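Friday, and Facundo Ocampo bet me 30 quid that a machine could clear my bed by teatime. Not make it, mind you, just clear it!

"Luketti's got one doing 70 shirts an hour," he said.

"Shirts are all the same," I said. "Rubbish isn't." A can's one thing, but a paper bag gives when you squeeze it, and a carrier bag (well, you try picking one up with two fingers).

He went quiet and ate my last biscuit.

"What about 4 things out of the lot?" he said. "Would you pay up for 4?"

I told him I'd think about it, and put the kettle on.

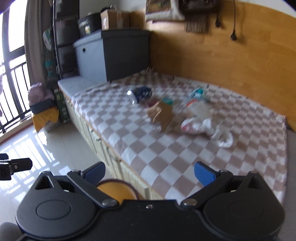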